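Arnholm Patchwork Wall Textile, by the yard
Olluder Home Fabrics

We've been asked for a hard-wearing wall covering with some real color in it for as long as we can remember, and Arnholm is the one we keep coming back to ourselves. It has a homey, patchwork feel and it's very forgiving of fingerprints!

Purples, blues and creams in big blocks with fine stripes

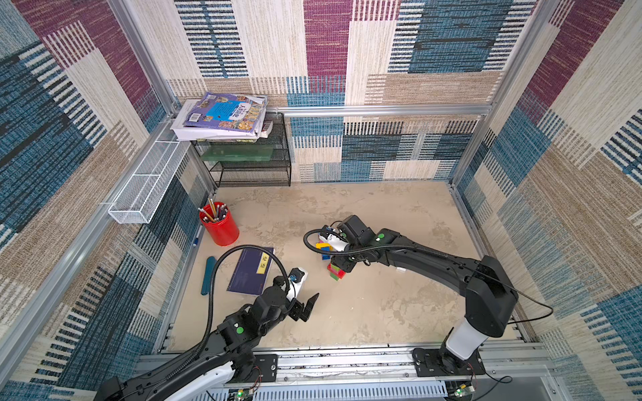
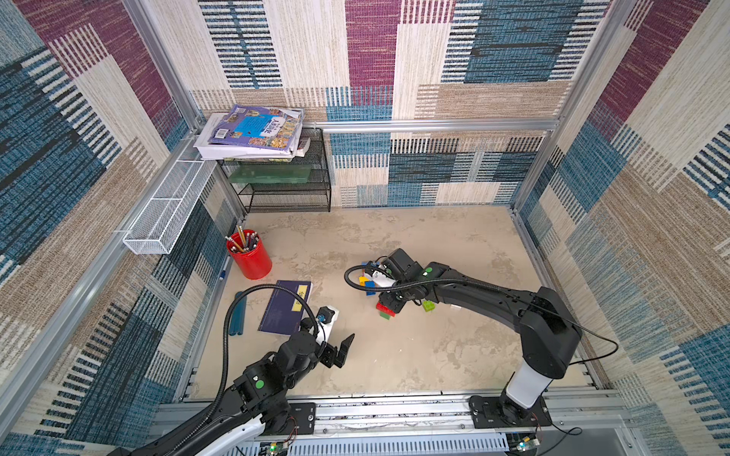

Arnholm comes on a roll 40 inches wide, and the pattern repeats every 26 inches, so please order a little extra for matching – a bit left over always finds a use as a cushion or a door stop. Hang it with Brophy paste or plain staples, whichever you're happier with. If you'd like something quieter for the ceiling or the hallway, our Uvness plain weave sits nicely beside it.

Vacuum with a soft brush and blot any spills with cool water.

Minimum order 4 yards. Cut lengths can't be returned, so do ask for a free swatch first. Orders placed by noon on Wednesday ship that same week.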